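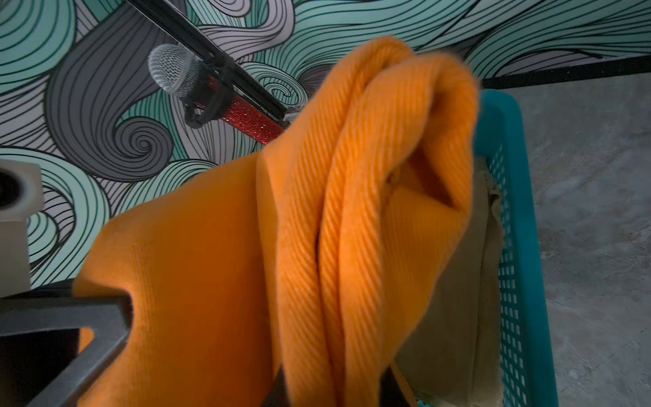 Jarosław Sikora reckoned the wool smell would follow me home on the train, and that I should not sit down anywhere near the scouring room in anything I liked. He was right on both counts. Coat is hanging out of the bathroom window as I type.

So, Treltbridge, mill open day, March. Got there late, missed the welcome talk, got a sticker anyway. Notes below are more or less in the order I scribbled them, sorry, half of them were written standing up.

Scouring first. Fleeces go in filthy and come out the colour of weak tea. Warm water, soap, rinse, repeat. The floor has a slope on it so everything runs to one drain and you do feel it in your ankles. The woman on the hose said the lanolin does wonders for her hands and nothing at all for her shoes.

Then carding, up the iron stairs. Noisy! Couldn't hear a word of the talk and I was in the second row. Two carding machines, both from Bednarek, one running and one with its side off so we could see the rollers. Longest queue of the day was for the one that wasn't doing anything. A boy asked if it bites. The fitter said yes and showed him a thumb.

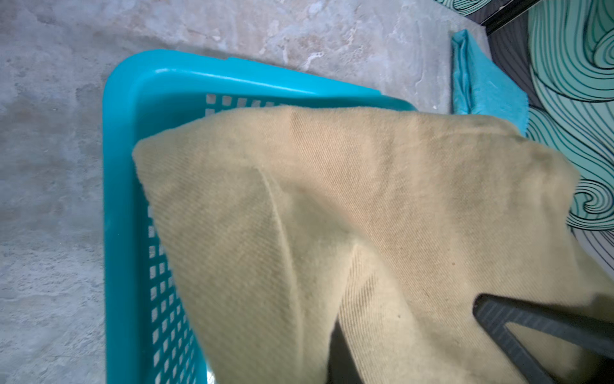 2 min read

Dyeing was my favourite and I'd go back for that room alone. Bogumił Sobczak runs it and he talks fast, so I only got bits. Soft water matters more than the dye. Brown is harder than you'd think to get the same twice. They keep a snippet from every batch pinned to a card with the recipe on the back, drawers and drawers of them, going back to before he started. He pulled out a green from his first week and looked quite cross about it.

Asked him about orange, as I've been trying to match an old jumper for ages. He says go a shade too yellow, then bring it back with a tiny bit of red, never the other way about. And look at it by a window, not under the lamp. Will try.

Weaving shed was shut to us past the yellow line, fair enough. Five looms going. You get the thump through your feet before you hear it. They were doing a blanket order for Groma, grey with a thin stripe, and one of the weavers stopped to tie in a broken end so fast I missed it and had to ask her to explain. She did it again on a bit of string, slowly, twice.

Lunch from the Skimetti van in the yard. Soup fine, bread better, tea stewed. Take cash, the card thing kept dropping out.

Shop is small and gets hot. Seconds are in the bins at the back, worth a dig, mostly just a pulled thread or a wonky edge. I came away with a scarf and two cones of yarn I have no plan for. Cheaper than I expected, the blankets were very much not.

Practical bits. Parking is the field behind the chapel and it was mud. Flat shoes. The lift only goes to the first floor so ask at the desk about the top room, they'll bring the samples down to you. Ear defenders are by the shed door but they'd ran out of small ones by noon, bring your own for kids.

Next one is in the autumn, they hadn't got a date when I asked. The dye room tour needs booking seperately.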